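Hair bobbles, crayons and the basket problem

Quick one tonight, written in bits, so excuse the mess. Started at 1535 on Saturday, kettle on, and then life got in the way and it's now much later than that.

So. The small stuff. If you've been reading for a while you'll know I've been on at myself about the small stuff since July. Big things are easy. A coat goes on a hook, a pan goes in the cupboard. But hair bobbles? Crayons? Bits of elastic that came off something and might go back on it one day? They go everywhere. Down the sofa. In the fruit bowl. I found one in the butter dish, no idea.

The plan was simple enough. Everything small gets tipped out on to one table, gets sorted by what it is, and goes in a basket. One colour of basket for one sort of thing. No labels, because I never read them and the label maker ran out of tape in spring anyway. Red is for loops and bands and anything stretchy. Yellow is for crayons. Black is for everything I can't make up my mind about, so black will be full by Tuesday.

Tip everything out first. I do mean everything. I used to sort straight from the drawer and it never worked, you just move the top layer about and shut it again feeling pleased.
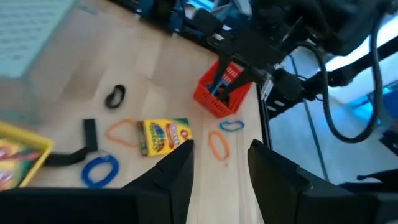

The stretchy things took longest to think about, which is silly as they're the easiest to pick up. My trouble is I want to sort them by colour AND by kind. Do the coily plastic ones go with the plain ones? They do the same job. But they tangle with everything, and once one is through another you're picking at it with your fingernails for the rest of the evening. I've gone back and forth on this. For now they all go in the red one together and we'll see.

Flat straps I've decided are not loops. Different basket. Final answer (it won't be).

Crayons. Right. Crayons I do have opinions on. Keep them in the box. I know all the lovely tidy houses have loose crayons stood up in jars, and it does look nice, for one afternoon. Then they snap, the paper comes off, and you get that waxy grit in the bottom of the jar that never washes out. The card box is fine. It's a good box! It lies flat, it stacks, you can see what it is from across the room. When the flap goes soft a bit of tape sorts it out.

What I will say is don't buy more until you've tipped out and had a look. I've bought crayons on the way home from Dreston more times than I'd like to admit, thinking we had none, and there they were all along, in with the batteries.

The baskets. Somebody asked under the last post where they come from. Mine are from Narkorport, the cheap end, down by the washing up bowls. There are nicer ones from Zavthorpe with a proper handle, and I did look, but they were 18 pounds for a set and I'm putting rubber bands in them. Whatever you get, get ones with holes in the sides. You can see in without lifting them down, and the crumbs fall out. Sounds daft, makes a real diffrence. Solid tubs turn into little bins, ours did anyway.

Size matters as well. Small ones. A big basket is just a drawer with no lid.

And put them round the edge of the table before you start, with the middle left clear for the pile. I had them on the floor behind me the first time and spent the whole afternoon turning round. My back knew about it on Sunday. Edges for baskets, middle for muddle – I said that out loud and was told never to say it again. 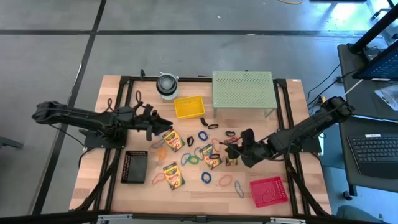

Rostami Tidy Club – Small Things Group

Where was I. Order of work. I do the crayon boxes first because they're the biggest of the small things and the table looks better straight away, and I need that or I wander off. Then loops. Then whatever's left, which is always the odd bits, and by then I'm tired and ruthless so that works out well.

How long? I gave myself till 8 and went over. Could have been quicker without the phone. I always think there must be 1000 bits in a drawer like that and there never are, it's just that they're all different and each one wants a decision. Deciding is the slow part. If I'm stuck on something for more than a breath it goes in black and I get on.

Things I'd still like to fix:

Somewhere for the baskets to live afterwards. The shelf by the back door is too high for anyone who actualy wants a crayon.

A rule for the coily ones, see above.

What to do with black once it fills up. Last time I just got another black one. Don't do that.

Next post is the string and ribbon box, if I can face it. Leave me your basket sizes in the comments if you've measured yours, mine don't fit the shelf I bought for them and I need to order again before Saturday.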